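About Lirero

Lirero is a small testing shop. Firms that build or buy robot arms send us their machines and their claims, and we try to find out where the two part company. We started after one of us read a brochure that promised a robot could "operate any control panel" and wondered which panels, how often, and what happened on the bad days.

We don't sell robots and we don't take a cut from those who do. We get paid the same whether the report is kind or not. Some clients find this refreshing at the start of a job and less so at the end.

Most of our work is on ordinary controls: knobs, buttons, sliders, switches and plugs. People handle them without thinking, and machines make a mess of them in ways that a demo video never seems to catch.

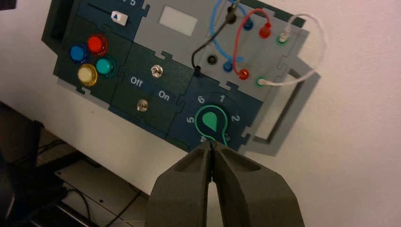

Gripper at the rotary selector, wall panel.

The job we still get asked about is the Nendateo trial. The task was to turn a six-position selector, and the software reported success on all 350 attempts. We checked the knob ourselves after every one. On 42 of them it was sitting at the wrong number. The fingers had slipped, the wrist had turned the full amount, and the program took the wrist's word for it. On a toy panel that's a nuisance. On a pump or a heater, it's how somebody gets hurt.

The supplier's first answer was that our knob was too smooth. Maybe so. Plenty of knobs are smooth.

Since then we've had one firm rule: the robot doesn't mark its own work. Every result is checked by a person or by a separate sensor, and we publish the misses alongside the hits. We also test the stop button before each session, having once met one that took 19 seconds to do anything. The maker called that a "graceful shutdown."

Our test method, which we call Vistodia, is free to read and fairly dull. Use it, pick holes in it, send us the holes. We've fixed it six times so far – each time because a reader caught something we'd missed – and we don't expect the current version to be the last.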